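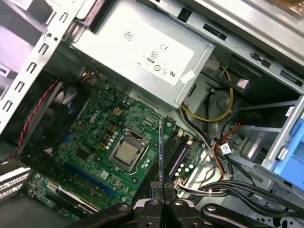
What should I do with an old desktop before I drop it off for recycling?
Pull the drive first and keep it until you've decided what happens to your files. Everything else can stay in the case, though if you have a free evening and a screwdriver there are usually parts in there somebody else can use.

That question has landed in my inbox more than any other since the Clarnau parts swap went on the calendar, so I'm giving it the whole column this time. I love this stuff! I've been opening up old office desktops since February (mostly Dells, they seem to breed in closets) and I still get a little thrill when the side panel comes off.

Unplug it, then hold the power button down for a few seconds. Touch bare metal on the case before you touch anything green. Leave the power supply sealed, please. You can unscrew it and lift it out as a box, but don't open the box itself, ever.

The drive is normally in a metal cage, held by a couple of screws or a plastic clip. Wiggle the connectors by their plastic ends and don't yank on the wires. Memory is the easiest thing to rescue: push the little latches out and up it comes. Put it in a static bag and write the size on the bag, or you'll be squinting at the sticker later like I was.

Then there's the processor, which people are scared of, and I get it. The heat sink comes off first, and if the paste has dried hard, twist it gently before you lift. After that you press the lever down, swing it out from under its hook and raise the metal frame.

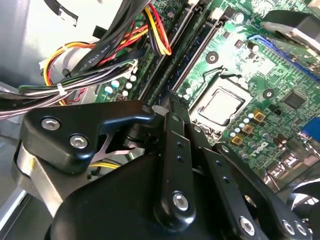
Pick the chip straight up by its edges, and keep your fingers (and your sleeve, ask me how I know) away from the socket. On an LGA board the pins are down in there and they bend if you so much as sneeze. If you have a plastic socket cover, snap it on. A board with good pins will find a home at the swap, and one with bent pins goes in the scrap bin.

Hsiu-ying Pan is running the memory table again and would love your bags labeled. Sandrine Pichon has the scale for scrap, and she tells me we sent off 1,179 pounds last year, which made my back hurt just reading it. Drop-off opens 2nd September at the Clarnau hall, side door. Bring your screws in a jar, we always run out!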